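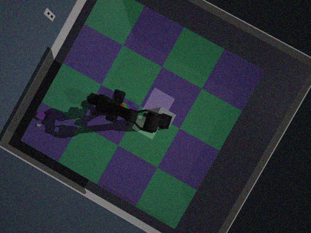

Randomising your reach-and-place scene without losing your mind

By Clem Lowther
Posted 29th May in Simulation, Perception
Filed under: Jatska, domain randomisation, checkpoints

In the last part we got the arm moving to a fixed target in Jatska, our little simulator wrapper, and a good few of you wrote in to say it worked first time (hooray!). This part is where it gets fun. We're going to change the colours, the light and the image noise at every reset, so that the policy stops leaning on one particular shade of floor and starts looking at where things are.

You'll need the project from part two, Jatska installed, and a policy that can already reach the target in the plain grey scene. If yours can't do that yet, go back and fix it first. Randomising a scene the policy can't solve only gives you a slower way of being stuck, and I lost most of a week finding that out.

Step 1: Put everything random in one place

Open scene.yaml and add a block called randomise at the bottom. Mine looks like this:

randomise:
 seed: 83
 floor_colours: pair
 light_level: [0.35, 1.0]
 image_grain: [0.0, 0.08]
 shadows: true

Please set the seed! When something odd turns up in a run, you want to be able to call up that exact scene again and have a proper look at it. Kerttu Tikkanen keeps a text file of her favourite awful seeds and runs every new policy against them before she does anything else, and I've started doing the same.

Step 2: Choose the floor colours as a pair

My first go picked the two tile colours separately. Now and then they came out nearly the same and the checks vanished. The pair setting picks one hue, then picks the second at least a third of the way round the colour wheel. You get some truly horrible floors, green and purple among them, and they are great for training.

Leave the grid itself alone for now. Tile size and board angle can come later, once you trust the rest.

Step 3: Keep the target visible

The target region is drawn as a pale, see-through square, and it takes a tint well, so it's tempting to randomise that too. Do it, but gently. If the target is green and lands on a green tile in low light, there's very little left for the network to find. Add this to your reset function:

while contrast(target, tile_under(target)) < 0.15:
 target.colour = pick_target_colour(rng)

Notice that it checks the tile under the target and not the whole floor. A target can also sit across the join between two tiles, so have tile_under return every tile it touches and test against the worst one.

Step 4: Turn the light down, and leave the shadows on

I'd switched shadows off to save time. Jolene Rutherford talked me out of it, and she was right. With a low light the arm throws a long dark copy of itself over the tiles, joints and all, and a policy that has never met one can take the shadow for part of the arm. Ours did, lovingly and repeatedly. With shadows on from the start it soon learned to ignore them.

Change the light direction as well as the level. If you only dim it, the shadow always falls the same way and the network will happily use that as a clue.

Step 5: Add the grain last

Grain goes on after rendering, just before the picture is handed to the network:

obs = render(scene)
obs = add_grain(obs, rng.uniform(0.0, 0.08))

Put it before resizing and most of it gets averaged away. Mine was in the wrong place for ages and I was very pleased with how well the policy coped with noise.

Step 6: Look at your scenes

Before training, write out a sheet of resets and scroll through it with a cup of tea:

jatska preview --resets 559 --out sheet/

You're looking for targets you can't find yourself, small objects that have ended up on the rim or beyond it, and arms so dark that you can't tell where the fingers stop. An arm that's nearly black is fine provided the fingers still stand out from the floor. If you have to squint, raise the lower end of light_level a touch and preview again.

Step 7: Train in stages

I use 3 stages: colours only, then colours and light, then everything. Carry the weights over each time and don't move on until the success curve has gone flat. Ashraf Gaber tried going straight to everything and it did get there in the end, but the curve was a sorry sight for a long while.

If it goes wrong

Gripper stops short of the target: check your camera position hasn't crept into the randomise block.

Arm wobbles above the board: usually too much grain. Halve it and carry on from the last checkpoint.

Same scene every reset: you're making a new rng inside the reset function. Make it once, outside, and pass it in.

Part four covers moving the camera - bring patience. The files for this part are in the Grakemlow folder, under part3.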